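Relatório final de projeto
Planeamento de preensão para arrumação de objetos no chão com câmara de pulso
Unidade curricular de Projeto em Robótica
Junho de 2021

1. Enquadramento

O projeto consistiu em escrever o software que leva um braço robótico a apanhar objetos espalhados no chão e a colocá-los numa caixa. A garra tem dois dedos e a câmara está montada no pulso, virada para a zona entre os dedos. Não há câmara externa. Tudo o que o programa sabe sobre o chão vem das imagens recolhidas pelo próprio braço.

O trabalho partiu de uma base já existente no laboratório, chamada Mandura, que trata da comunicação com o braço e da leitura das juntas. A nossa parte começa acima disso: deteção de objetos, escolha do ponto de preensão, planeamento da trajetória e recuperação em caso de falha. Demos a este conjunto o nome de Litamano, e é assim que aparece no repositório.

Ficaram fora do âmbito a deslocação da base, a triagem por categoria e a manipulação de objetos articulados. Este último ponto voltou a aparecer nos testes e é discutido na secção 5.

2. Arquitetura

O Litamano corre em três processos. O primeiro recebe as imagens e produz uma lista de candidatos. O segundo mantém um mapa local do chão, com a posição estimada de cada candidato e a altura livre em volta. O terceiro decide a ação seguinte e envia os pontos da trajetória ao Mandura.

Na primeira versão tínhamos tudo num só processo. O controlo parava enquanto a segmentação corria e o braço fazia pausas visíveis a meio da descida. A separação resolveu as pausas, mas obrigou a marcar cada imagem com a posição das juntas no instante da captura. Em fevereiro perdemos bastante tempo com um erro neste ponto: usávamos a posição no instante em que a imagem era processada, e os objetos apareciam no mapa deslocados no sentido do movimento.

As mensagens entre processos são guardadas em disco. Isto permitiu repetir uma sessão inteira sem o braço ligado, e foi assim que se fez a maior parte da depuração.

3. Perceção

A segmentação usa uma rede pequena, treinada previamente e afinada com imagens nossas. A afinação foi necessária sobretudo por causa do chão, que é de pedra polida cinzenta com veios claros. O modelo original tomava alguns veios por contornos de objetos, e o reflexo da luz gerava candidatos que mudavam de sítio quando o pulso se movia.

Aplicámos duas correções. A primeira foi incluir no treino imagens do chão vazio, com várias inclinações da câmara. A segunda foi exigir que um candidato apareça em 3 imagens seguidas, com a posição no chão coerente depois de compensado o movimento do pulso. Os reflexos falham este teste, porque se deslocam com a câmara. Os veios passam-no, e para esses contou apenas o treino.

Os próprios dedos da garra ocupam os cantos inferiores da imagem. Como a posição deles depende só da abertura, usamos uma máscara calculada a partir do valor da abertura e ignoramos os píxeis correspondentes. A máscara tem uma margem de 14 píxeis. Com uma margem menor, a borda mais clara do dedo direito era segmentada como objeto fino.

4. Planeamento da preensão

Para cada candidato, o programa ajusta um retângulo à máscara e propõe fechar os dedos no sentido do lado menor. A proposta é rejeitada se a descida de um dos dedos passar por cima de outro objeto. Se for rejeitada, o programa roda o pulso em passos fixos e volta a verificar. Quando nenhuma rotação serve, o candidato passa para o fim da lista.

A ordem da lista é dada por um custo com dois termos: a distância ao braço e o espaço livre em volta. Pusemos mais peso no espaço livre. Desta forma, os objetos isolados saem primeiro e os amontoados vão ficando mais abertos.

A descida é feita em dois troços. O braço para a uma altura intermédia, recolhe nova imagem e corrige a posição antes de continuar. Experimentámos retirar a paragem para ganhar tempo, mas o erro lateral aumentou e voltámos atrás.

O suporte da câmara segue o desenho Costov, com pequenas alterações nos furos. A calibração entre a câmara e o pulso foi repetida sempre que o suporte foi desmontado.

5. Testes e discussão

Fizemos 40 tentativas de preensão no conjunto de teste final, com os objetos espalhados sem ordem. Cada tentativa foi classificada a partir dos registos como sucesso, falha de perceção, falha de planeamento ou falha de contacto. As tabelas completas estão no repositório. Neste relatório limitamo-nos ao que os registos mostram sobre as causas.

As peças compactas, como os veículos de blocos de construção, deram poucos problemas. A máscara é fechada, o retângulo ajusta-se bem e há altura suficiente para os dedos. Os objetos planos, como as fichas de póquer, são bem detetados, mas ficam quase sem altura para agarrar. A garra fecha sobre o chão ou empurra a ficha. Não chegámos a implementar uma estratégia própria para estes casos.

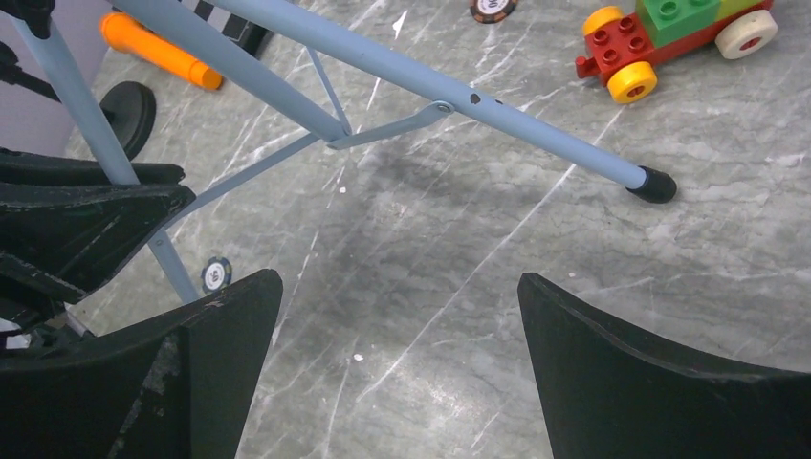

As estruturas de tubo foram o caso mais difícil. Uma armação de metal com tubos cruzados tem muito espaço vazio no interior, e o retângulo ajustado à máscara inclui esse espaço. O centro do retângulo calha muitas vezes onde não há nada para apertar. Além disso, a segmentação divide a armação em vários candidatos, um por tubo, e o planeador trata-os como objetos independentes. Ao verificar a descida para um deles, encontra os outros no caminho e rejeita a proposta.

Tentámos juntar os candidatos com cor semelhante e contornos em contacto. O resultado foi melhor nas armações de uma só cor, mas as peças pretas ligadas à estrutura continuaram separadas. Passámos então a calcular o ponto de preensão sobre o esqueleto da máscara, escolhendo um troço reto de tubo afastado das junções. Esta alteração está no ramo de desenvolvimento e não entrou nos testes finais.

Para comparação, corremos também o planeador Van Rooij, escrito por um grupo de um ano anterior, sobre as sessões gravadas. Esse planeador não ajusta retângulos e procura pares de bordas paralelas, o que o torna mais adequado para tubos. Em contrapartida, no nosso chão propõe preensões sobre os veios da pedra, porque não usa a segmentação.

6. Trabalho por fazer

Falta integrar a preensão pelo esqueleto e repetir os testes com ela ativa. Falta também usar a corrente dos motores da garra para detetar uma preensão vazia antes de levantar o braço. Neste momento a verificação é feita só por imagem, depois da subida, e cada falha custa um ciclo completo.

O ficheiro de configuração deve ser dividido. Os parâmetros de calibração estão misturados com os do planeador, e por duas vezes uma atualização do código repôs uma calibração antiga. As instruções de instalação e de repetição das sessões gravadas encontram-se na pasta de documentação do repositório.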